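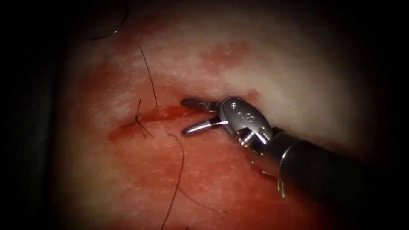 Re: [closure-list] Knot spacing on the pad tissue

Kaj Vídalín wrote (Tuesday):
> Sixteen closures in, I think the Brarkis thread
> holds better than what we had. Short tails,
> tidy knots. I'd switch the whole course over.

Kaj,

I'm not sold. Sixteen is a small pile, and a tidy knot only tells me somebody cut the tails short. Who measured the gap between the edges, and when?

My other doubt is the color. Dark thread shows up fine on pale tissue, but once the red gets across the surface

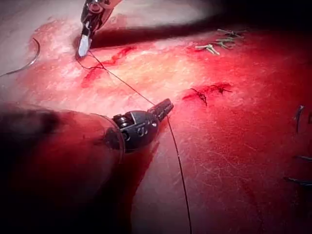 I have a hard time following a single fine strand, and I doubt the November group will do better. Did anyone at Skemcombe try a lighter one? I'd want 24 more before we order anything.

Send me the gap readings if they exist.

Imani Thibodeaux
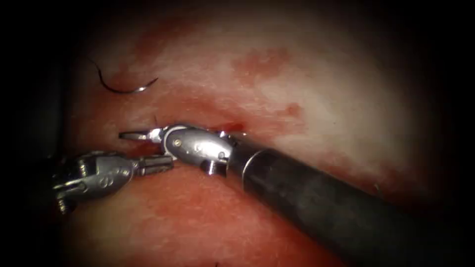 Both instruments at the seam, jaws slightly open on the right.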